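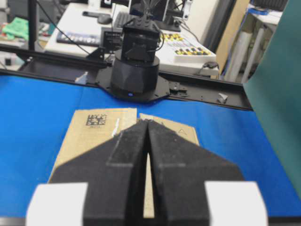

Flattened boxes – keep or recycle?

mgaete
Moving again in December and I've got 28 flattened boxes behind the wardrobe. Are they worth keeping?

Pascual T
Keep the double-walled ones. New ones from Westton cost me 124 in all last time.

brenda_tapia
I'd recycle the lot. Cardboard goes soft in a damp room and the bottoms give way when you load books.

Pascual T
Mine were stored flat for two years and were fine.

brenda_tapia
In a dry loft, Pascual. She said behind a wardrobe.

dleiva
Fold one along the old crease. If it splits, bin it. Peel the old tape off too – new tape won't stick well over it. And cross out old labels and codes.

mgaete
Tried that on a few. Two split, the rest seem all right. Keeping the small ones for books.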